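The Assessor's Table

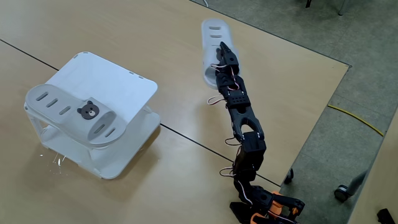 Item 2, white stand with cradle piece, Tillero claims office.

The item was logged at the Tillero office on 20/02/2025 and assigned to the second assessor. The claim form gave its origin as Mumley, its class as household, small, and its value as 33. The currency box had been left blank.

The assessor began with the structure. Upper panel, flat, edges raised and gently curved, notches along the back rim. Lower tray, near the table. Vertical supports between. She wrote "white plastic" under Material and left Purpose for later, as the manual allowed.

The cradle piece had been listed separately, on line 2 of the form, under the heading Attachments. It was placed across the front of the stand. Three slots in the flat part, two in the scooped end. The manual required that openings be recorded, and she recorded them.

Then there was the bear. It was a sticker, a small brown face with a lighter muzzle, stuck to the middle of the cradle piece. The form did not mention it. Under Murkier rules, which Tillero had adopted in full, a marking absent from the claim had to be entered as a defect, an alteration or a decoration. A defect lowered the value. An alteration sent the item back to the claimant. A decoration had no effect on anything and required a supporting statement of at least 20 words.

She read the claimant's file again. It contained the form, a receipt from Dimitriou for a different object, and a note on lined paper in large pencil letters. The note said that the stand could be kept for as long as it was needed but the bear had to face out.

She checked the position. It faced out.

The first assessor, passing with a tray of folders, asked what class of marking it was. She said she was still reading. He said that in his experience stickers were defects, that they took minutes to remove and left a residue, and that the residue was also a defect. She said she would note his experience.

She wrote the following in the box provided:

"Decoration. Brown bear, face only. Applied to the middle of the cradle piece. Claimant is aware of it and has given instructions for its orientation. Instructions have been followed."

She counted the words, initialed the line and turned to Purpose. After a while she copied out the pencil note there, in ink, and closed the file.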